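Home Posts Projects Reading list About

Throwing away the boring half

6 min read

So I've finally got a result I'm willing to write down, which feels great after a spring of writing down things I had to cross out again. The short version: you can drop a big chunk of your demonstration data, if you drop the right chunk, and the policy you train on what's left does better at clearing a table. I did not believe this for a good three weeks, and I'm the one who ran it.

Some background for people who came here for the bread posts. I work on teaching robot arms to do tabletop chores by imitation. A person steers the arm through the chore, we record what the cameras saw and what the arm did, and a network learns to go from the first to the second. Our project is called Draltine (don't ask, it was the least bad name on the whiteboard) and the chore set is mostly kitchen things: move this onto that, slide this over there, stack, unstack, wipe.

We started the season with 641 demonstrations. That's not a lot by the standards of people with real budgets, but every single one was driven by a person in our lab at Restberg, and I have the sore shoulder to show for my share of them. So when I say I wanted to throw data away, please understand that I did not want to throw data away!

The trouble was pauses. People pause when they drive a robot. You get the fingers near a cup, you stop, you squint, you nudge it a hair to the left, you stop again, you wonder if you left the kettle on, and then you close. In the recording, all that thinking is a long run of frames where the camera view barely changes and the commanded motion is basically zero. The network sees thousands of these and learns a very sensible lesson, namely that when you're near a cup the most likely thing to do is nothing.

And that's what it did. Our first policy would glide over to an object beautifully, line up, and then just hang there. Sometimes it came unstuck from a bit of camera noise. Sometimes it hung until the time limit. We called it "contemplating," which was funny in February and much less funny by April.

The usual fix is to filter out every frame where the arm isn't moving. We tried that first, because it takes one line of code, and it made things worse in a new way. Some pauses matter. When the fingers close on something thin, the arm holds still while the grip settles, and if you cut that out the policy learns to close and yank in one go. You can imagine what that does to a plate.

So what we ended up with is a filter that asks a slightly smarter question. For each still stretch, we look at what the fingers are doing and at what happens right after. If the fingers are changing, keep it. If the fingers are constant and the next real motion is tiny and gets mostly undone by the one after that (the nudge left, nudge right business), we treat the whole stretch as the operator dithering and squash it down to 2 frames. Everything else stays as it was recorded.

The squashing turned out to matter more than I expected. My first version deleted the dithering entirely, and then the recordings had little jumps in them where the arm teleported by half a finger width. Keeping a frame on each side of the cut smooths that over well enough that the training doesn't seem to mind. I tried fancier blending for a while and couldn't measure any difference, so I took it out again and got a nice afternoon of deleting code.

Then there's the camera question, which ate most of my May. We record from a wide camera on a stand and from a small one at the wrist, and I'd been computing "did anything change" from the wide view. Big mistake. From over there, a small correction at the fingertips is a handful of pixels, and somebody walking past the back wall is a festival. Half of what my filter was calling motion was people getting coffee. Once I switched the test over to the wrist view plus the joint readings, the stretches it flagged started to match the ones I'd flag by hand. I'd gone through a batch with a notebook the old-fashioned way, so I had something to compare with.

The wrist view comes with its own headaches, of course. The fingers are always in it, so a naive difference picks up the fingers opening and closing and nothing else. We mask them out. The pads are bright green, which makes the masking pleasantly easy, and I recommend loud colors to anyone building one of these. The other headache is shine. A glossy surface changes its highlights when the arm moves even a little, and the filter gets terribly excited about it.

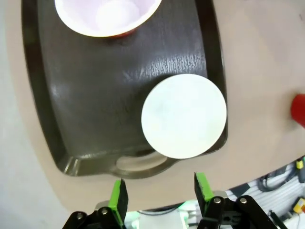 Dark trays are where I've spent the most time lately, because they punish both of those weaknesses at once. You get soft bright patches on near-black plastic, and if you normalize the brightness the way I was doing, those patches swamp everything else. The white disc is the part I really care about in a layout like this one, with its right side hanging out past the rim and over the tabletop, while the bowl farther up the tray is a much friendlier shape to learn from. A flat thing lying partly over a rim gives you an edge to go for, but only a thin one, and it's exactly the kind of approach where a human driver dithers like crazy. I do it too. So recordings with flat objects had by far the most dead time in them, and they're also where cutting the dead time helped the most.

How much did it help? I'm going to stay a bit cagey on percentages until the repeat runs are finished, but the contemplating is nearly gone. We train 2 copies of every policy from different starting seeds, and both of them now commit to a grasp within a second or so of lining up, on bowls and cups and the flat stuff. Before the filter, the two seeds disagreed so wildly that I couldn't tell which of my changes were doing anything. Having them agree is worth almost as much to me as having them be good.

What it doesn't fix: bad approaches. If the driver came in at a silly angle and made it work through stubbornness, the filter keeps all of that, since the arm was moving the whole time. The policy then faithfully learns the silly angle. I have an idea about scoring approaches by how much finger correction they needed, but so far it mostly punishes the new drivers, who are sometimes the ones with the most interesting recordings.

It also made one thing worse, and I should own up to it. Wiping got choppier. A slow wipe has little reversals in it all over the place, and my rule for dithering looks an awful lot like a rule for scrubbing. Right now I just switch the filter off for the wiping recordings, by name, in a config file, like an animal. If you know a cleaner way to tell the two apart without looking at the task label, please write to me.

The filter lives in a small tool I've been calling Mai, and I'm tidying it up to share. It needs comments, and it needs to stop assuming that everyone's files are laid out the way ours are. I'm showing it at the Ikcombe workshop in November, on a poster if they'll have me, and the code should be up before then. Next on my list is rerunning everything with the wrist camera's exposure locked, which I suspect will get rid of half my shine problem for free and make me feel silly about May.

Contact | © Restberg Notes | Back to top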